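Subject: Re: [wells] Sulfur smell after the July rain, and which bottles to use
Date: 14th August

3 min read

> We're out past the Mivstead turnoff on a drilled well, 200 feet.
> Since the heavy rain in July the hot water smells of eggs. Cold is
> fine most days. Should I shock the well first or test first? Also,
> can I use a clean jam jar for the sample, or do I need the lab's
> own bottles?

Test first. If you put chlorine down the well and then take a sample, a clean bacteria result tells you very little. Get the sample to the lab, wait for the sheet to come back, then decide.

A smell in the hot water only usually points to the water heater. The anode rod in many tanks is magnesium, and it can react with sulfate in the water and feed the bacteria that make the smell. Run a cold tap into a glass, take it outside and smell it there. Do the same with the hot. If only the hot smells, look at the heater before you spend money on the well.

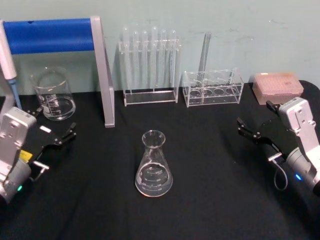 Drerkadstead Well Owners' Group, Sampling and Testing

On the bottles: no jam jars for bacteria. The lab's bottle is sterile and has a little powder or a tablet in it to take care of any chlorine. Leave that in there and don't rinse the bottle. For hardness, iron and sulfate you have more leeway, but the Prydderch lab wants its own bottles for those too, and they come in the same kit, so you may as well use them.

Take the aerator off the tap. Wipe the spout, let the cold water run for five minutes, then turn it down to a thin stream and fill to the line. Keep your fingers off the inside of the cap. The sample goes in a cooler with an ice pack and should get to the lab the same day. The drop-off window in Drerkadstead closes at noon, which catches people out.

Ask for total dissolved solids while you're at it. Mine came back at 653 one year and that explained the white crust on the kettle. It had no bearing on the smell. 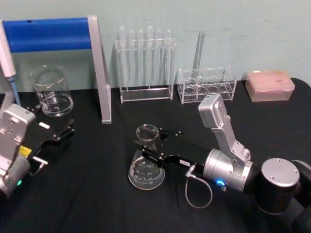 One list member wrote to me off-list that the anode rod was the whole trouble at their place. They changed it for an aluminum and zinc one, flushed the tank, and the smell was gone within a week. They also said to shut off the power and the cold supply before touching the rod, and that theirs needed a long breaker bar to get loose.

I'd agree with all of that. If you have a softener, check it as well. The resin tank can hold the same bacteria, and a smell that comes and goes with the regeneration cycle is a good clue. The Kasent softener at my place has a bypass valve on the back. Yours probably has one somewhere. Put it on bypass for a couple of days and see if anything changes.

After heavy rain, go look at the well cap too. Check for a cracked seal, a loose bolt, or ground that slopes toward the casing. My septic field is 100 feet from the well and uphill of it, so I sample every spring whether anything smells or not. 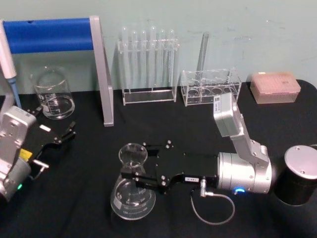 If the bacteria test comes back positive

Don't drink the water until you have a clean retest. Boil it or buy it. Call the lab and ask if they found E. coli or only total coliform, because the advice is different. If you do end up shocking the well, keep the chlorinated water out of the septic tank. Run it out through a hose onto gravel, away from the garden and the creek.

Send the numbers to the list when you have them, and say whether the cold tap smelled.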